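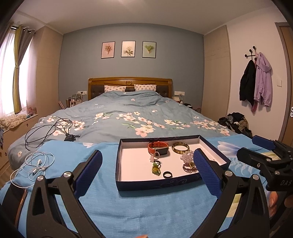
My sister says a jewelry box is a waste of money if you own fewer than ten pieces, and that a saucer does the same job. I tried the saucer for most of last year. Things slid off it, and the bangle never fit in the first place.

Home Archive About Contact Search

8/16/21

So I've moved on to a box lid. It's navy blue with white swirls on the outside and plain white on the inside, and it came off a gift box from a shop in Gasness. The bottom half holds receipts now. The lid is shallow, so everything lies flat and I can see all of it at once, which was the trouble with the old Zokmont organizer. That one had 2 drawers, and whatever went into the lower drawer stayed there until I cleaned.

I emptied the whole lot out on the bed on Saturday and went through it. The green jade pendant stays. It needs a new cord, and Brodard quoted me 47 dollars for a silk one with a clasp, so I'll probably knot one myself. The small pink crystal I wear maybe twice a year, but it takes up no room. I have two beaded bracelets, one pale lavender and one dark brown, and the brown one gets worn more because it goes with my work clothes. The black ring is a bit loose. It may end up on a chain.

The watch with the orange-red strap is the only thing I put on every day. I used to leave it on the kitchen counter and then look for it in the morning – now it goes in the lid with everything else.

Cables are the next job. The earphones tangle no matter how I wind them, and there is a black cable I keep moving from the bed to the desk and back. I'd like a second lid for those, something deeper. The shoe place on Troncoso Street usually has spare boxes out by the register, so I'll ask there when I go in to get my boots resoled in October.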